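What Did They Call the Wind? Weather Words in the Log of the Tasia
Final project report, Language and Everyday Records
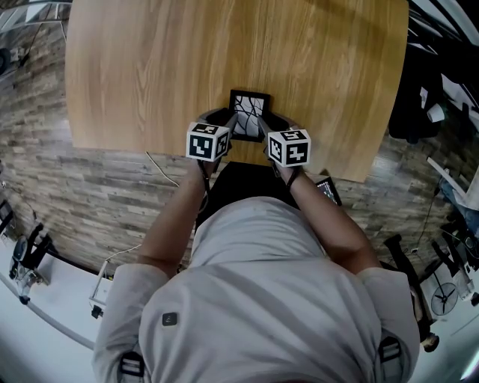 Zineb Tazi read my first draft and wrote at the top that I should start with the word "smurry," since it was the only part she told her roommate about. Okay! So: smurry. It shows up in the log of a little cargo boat called the Tasia, in the spring of 1825, and I have spent most of a semester trying to figure out what it meant. I'm fairly sure it's a kind of weather. I'm a lot less sure what kind. More on that later, because it got its own section.

Where the log comes from

The Tasia carried flour, rope, candles, letters and sometimes a passenger or a pig between Dimincombe and Skamholm. It wasn't a long trip, but there's an open stretch in the middle where the water gets rough, and whoever kept the log cared about that stretch more than anything else. Every entry has the day, the cargo (in a sort of shorthand I mostly got used to), and then a line about the weather. Sometimes the weather line is one word. Sometimes it goes on until the writer runs out of room and has to turn the page sideways and finish up the margin.

The log was copied out by typewriter at some point and the typed version is what I used. I know, I know. I wanted to work from the handwriting, and Kerstin Holmgren did let me look at scans of the first few pages for comparison, but the ink has gone brown on brown and I was reading one line every ten minutes. The typist seems to have been careful. Where they couldn't read a word they left dashes, and where a spelling looked strange they kept it and put a tiny check mark over it in pencil. I got very fond of those check marks.

The typed version is also sometimes called the Holmgren copy in the folder labels, and yes, that's the same family, and no, it doesn't mean Kerstin typed it. I got that wrong in my proposal and she was nice about it.

What I wanted to find out

My question started out way too big. I wrote "How did ordinary people talk about weather before weather forecasts?" and got it back with a long wavy line under "ordinary people." Fair. So I cut it down to this: in one log, on one route, what words were used for wind, and did they work like a scale? We have the Beaufort scale now, with numbers, and it existed when the Tasia was sailing, but it hadn't been adopted as the official thing in the British navy yet, and I saw no sign of the numbers anywhere in this log. If you don't have numbers you still need some way to say that today was worse than yesterday. I wanted to see how that was done.

How I did it

I typed every weather line into a spreadsheet. There are 1038 of them. I did this mostly on Friday afternoons with headphones on, and I'd like it noted that my typing is much better than it was in January.

Then I gave each line a tag for wind, sky, sea and "other." Other filled up faster than I thought it would. A lot of it is about how people felt ("all hands low," "the boy sick again," "glad of the stove") and I first thought I'd throw it out. I'm happy I didn't! More than once it was the only clue to how strong the wind had been. If the line says "fresh" and the boy is sick, that's a different "fresh" from one where they had their dinner on deck.

The part I'd do differently is the tagging. I made up the tags as I went along for the first few weeks, so by March I had things tagged "strong" that I would have called "middling" later on. I went back and redid all of the early ones. It took a whole weekend and it changed my results for two words, "stiff" and "brisk," which had looked like the same thing and then didn't.

Wind words, from weak to strong

I ended up with a ladder. At the bottom is "nothing," and I love that the writer just put "nothing" on those days. Next comes "air," as in "a little air from the west." Then "easy," then "fresh," then "brisk," then "stiff." After "stiff" it gets messy. "Hard" and "heavy" both sit near the top and I couldn't pull them apart by anything in the log itself. I tried sorting them by whether the boat turned back, and both words turn up on days when it did and on days when it didn't.

One idea I had is that "hard" is for wind that pushes steadily and "heavy" is for wind with a big sea under it. It fits the entries from the winter pretty well. It fits the fall entries badly. I'm leaving it here as an idea and somebody with more sailing in them can tell me if it's dumb.

There's also "a lady's wind," used a handful of times, always on nice days and always when there was a passenger. I don't think it belongs on the ladder. I think somebody was being polite.

The thing about "moderate"

"Moderate" almost broke the whole ladder. In the first part of the log it means what I'd expect, somewhere in the middle, nothing special. Then there's a gap in the pages, and when the log picks up again "moderate" is being used for wind that has died down. "Moderate by noon," "moderating," "more moderate, went on." It's only ever used after something bad.

My guess is that somebody else started keeping the log. The shorthand for flour changes at the same place (it goes from "fl." to "flr") and the jokes stop. I asked if the handwriting changed too and Kerstin thought it might, but she didn't want me to put it down as certain, and the scans I had don't go that far. So I split the log into part 1 and part 2 and made a separate ladder for each. The part 2 ladder is shorter and kind of boring to be frank. Whoever it was used "fresh" for nearly everything.

Smurry

All right. "Smurry" is in part 1 only. It's in the sky column most of the time, but twice it's clearly about the wind: "smurry wind, could taste it." The typist gave it a check mark every single time.

There's a Scots word, "smirr" or "smurr," for very fine rain, the kind that doesn't seem to fall so much as hang around. This seems like an obvious match and I was thrilled when I found it in the dictionary. On most of the smurry days that works great. The log mentions damp flour sacks on several of them, and there's one where the candles "would not behave."

But then what's a smurry wind you can taste? I think it might be spray, salt blown off the tops of the waves so fine that it feels like that same rain. If that's right then the writer had one word for how it felt on your face and didn't much care if it came down from the sky or up from the sea. I really like that. I can't prove it. Zineb's comment on this paragraph was just "yes!!" so at least it has one vote.

I also looked for it in the other papers in the folder, the letters and the two account books, and didn't find it. Letters from Skamholm say "drizzle" or "mizzle" or simply complain.

What I'd want to do next

The word limit for this report is 3000 and I've kept well under it, partly because I cut a section on sky words. Sky words need their own project. There's a whole family of them having to do with milk ("milky," "skimmed," "turned") and I don't think I can do them justice in a paragraph.

I'd also like to line the Tasia up with some other boat on the same route. If two logs for the same day say "stiff" and "brisk," that would tell me a lot more about whether the ladder belonged to the person or the place. Kerstin knows of one other log from Dimincombe but it's later, and it's in private hands, and the owner hasn't written back.

And I'd want to check the typed copy against the scans all the way through, starting with the dashes. A few of the blanks fall in the weather lines for the worst week in the whole log, in part 1, when the boat sat at Skamholm and didn't move. The lines go "hard," "hard," then dashes, then "hard, and the stove out," then dashes again.

Thanks

To Kerstin Holmgren for the folder and the patience, and to Zineb Tazi for reading this three times and arguing with me about "brisk." The spreadsheet is in the class folder with both ladders on the second tab. If you sort it, please sort a copy, the row order is the date order and I didn't think to add a date column until it was too late.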